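Cukavwood Environmental Policy Forum: minutes of the spring meeting

Wed 3 March
By the forum secretary

Print this page | E-mail this page

1. Attendance and previous minutes
Attendance was 16, which met the quorum. The minutes of the last meeting were approved with one correction: the Paredes culvert survey was paid for by the county, not the township.

2. Draft response on stream buffer rules
The state's consultation on transferring buffer enforcement to the counties closes at the end of March. Members went through the second draft. Several felt the section on appeals was too long and repeated points made under permits. It will be cut to one page.

There was disagreement over whether to support county enforcement at all. Those in favor said the state office takes too long to answer complaints. Those against said the counties have no inspectors and the bill gives them no money to hire any. The draft will say that the forum supports the transfer only if funding is written into the bill. Agreed 11 to 4, with one abstention.

3. Hitamier quarry permit
The permit renewal has been published. It runs to 283 pages, with the groundwater figures in an appendix. The forum received 131 comments through its online form, most of them on truck traffic and dust. These will be sorted by subject and attached to our letter. Members asked that comments on water be put first.

A request to meet the operator before the hearing was discussed and left until the April meeting.

4. Miritz watershed plan
The planning office has moved the public session to a weekday afternoon. The forum will write to ask for an evening date. Copies of the summary map are still not available at the library.
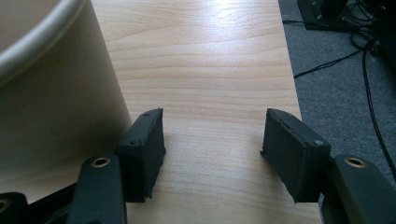 Tabletop and cream-colored container.

5. Money
The balance was reported and accepted. Annual dues stay at $20. The printing bill for the buffer leaflet was approved for payment.

6. Other business
The link to the comment form on the website goes to last year's page and needs to be fixed.

Next meeting: April, same room. Items for the agenda should be sent in one week ahead.

Print this page | E-mail this page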